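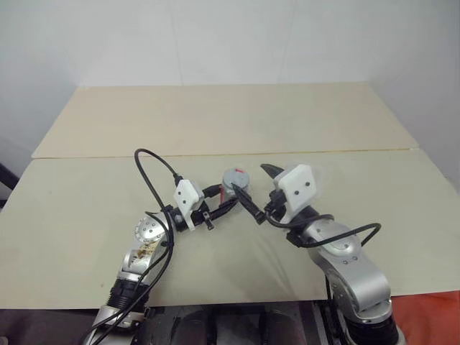
Small container with gray lid, on the long table.

Storage notes: humidity, desiccant and the sample room

The sample room at Rivau was refitted in August, and several groups have asked what the new storage rules are and how they differ from the old ones. This item covers dry storage of powders and pressed pellets only. Solvents and anything that needs the cold cabinet are handled under the existing sheet, which has not changed.

The main change is the target humidity. Under the old rules a closed container was acceptable if the indicator card inside it still read blue at the monthly check. Cards of that type respond slowly and are hard to read under the warm lights in the back room, and two people looking at the same card often wrote down different values. From now on each shelf has a Tretier logger set to record every 10 minutes. The card stays in the container as a backup, but the logger value is the one that goes in the book.

Lesia Vakulenko went through the old check book before the refit and found 1059 entries. Most were unremarkable. The failures fell into two groups: lids that had been cross-threaded, and desiccant that had been put back in service without being dried. Cross-threading is the easier one to fix. Set the lid down flat, turn it backward until it drops into the thread, then close it. Hand tight is enough. Over-tightening deforms the liner and makes the seal worse over time.

Desiccant needs more attention. The loose beads we used to buy were dried in a shared oven, often on the same tray as other things, and there was no record of when a batch had last been out. Sachets replace the beads in all containers under one liter. They are single use. Write the opening month on the sachet with a pencil, as marker ink can bleed through the paper. Larger bins keep the Zundska cartridges, which can be regenerated. Drying takes 7 hours at the temperature printed on the cartridge, followed by cooling in a closed tin – a cartridge left to cool on the bench will take up water again before it gets back to the bin.
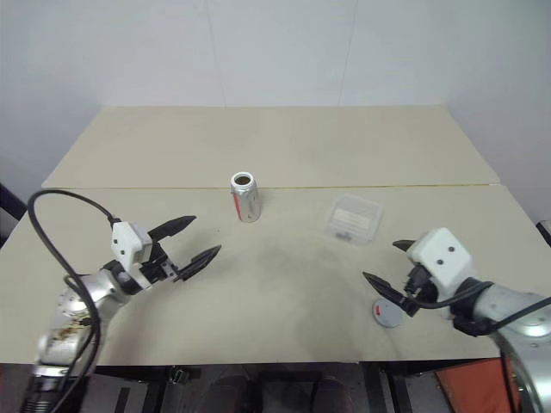
Clear plastic box and open can on the tabletop.

Container choice is mostly a matter of how often the contents are used. Each opening replaces the air inside with room air, so a large jar opened daily will do worse than several small ones opened in turn. Gizella Szekeres ran a short comparison with the Igwe pellets, splitting one lot between a single jar and a set of small screw-top tubes. The pellets in the jar gained some 2 percent by mass over the test. The unopened tubes showed no change the balance could resolve. Anyone receiving a new lot should divide it on the day it arrives and label every part with the lot number, the date and initials.

Clear containers are allowed for short-term use, but light-sensitive material goes in amber or in a closed drawer. Snap-lid boxes are fine for labels, spatulas and dry tools. They are not a moisture barrier and should not be used for powders, even overnight.

Logger readings are downloaded at 4 p.m. on the last working day of the month. If a shelf reads high, check the door gasket first, then the cartridge, and only then open individual containers. Enter the result in the book even when no fault is found. The old entry codes still apply except for code C, which referred to bead color and has been withdrawn.

Spare sachets are in the second drawer under the balance. Requests for additional shelf space go to Gizella, with the container size and the expected storage time.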